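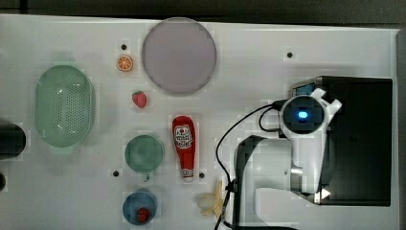

I have been promised a robot that clears the kitchen table since I was small, and I'm still the one clearing it. So when my friend Chia-hao Hung told me he'd been spending his evenings on exactly this problem, in the shared workshop in Punulcombe, I was on the next bus over.

The job sounds like nothing. There are play-kitchen bits on a white table: a banana, a couple of strawberries, a slice of orange, a ketchup bottle on its side, plus a plate, a bowl, a cup and a colander. Put the food where you've been told to put the food. A three-year-old can do it, though a three-year-old would probably want paying in real strawberries.

I went in thinking the strawberry would be the hard one and the bottle would be easy, and I had it the wrong way round! A toy strawberry is a nice lump. You come down on it from above, close the fingers, and up it comes. A bottle lying flat is fine too until you want it standing up again, and then the arm has to turn its wrist over, get the base level and let go without knocking the thing flying. I watched that go wrong for most of a cup of tea, and cheered when it went right.

Plates are worse. Try picking up a flat plate from the middle of a table with just finger and thumb, and no sliding it to the edge first. I tried at home that night with my eyes half shut and felt a good deal more sympathy for the machine.

Chia-hao keeps a notebook of every run. For food into the bowl, one piece at a time, things spread well apart, he's getting 90 out of a hundred. Push everything closer together and it drops to 65. That gap is the bit I find so interesting, because my own kitchen lives permanently at the crowded end – mugs inside mugs, a spoon under everything, a tea towel over the lot.

Speed is the other thing. He timed me against it, moving two strawberries from the table to the colander, and I'd finished before the arm had settled over the first one. He doesn't mind slow. His view is that if it plods away while you're out at work, who cares whether it takes all afternoon? I can see that. I'd still want it done before tea.

So can machines do the chores yet? Tidy a table that somebody has laid out kindly, yes, most of the time, and I think that's wonderful. When I wrote about the packing line at Dudek a while back, every part arrived facing the same way and the machine there only had to repeat itself. Having an arm look at a jumble of different shapes and work out for itself where to grab is a much bigger thing, even when the jumble is toy fruit.

Real washing-up, with grease and suds and a glass you're fond of? I wouldn't hand mine over. Chia-hao wants to try soft things next, starting with a folded cloth, and he's asked me back in June to see how it gets on. I've said I'll bring the tea towel.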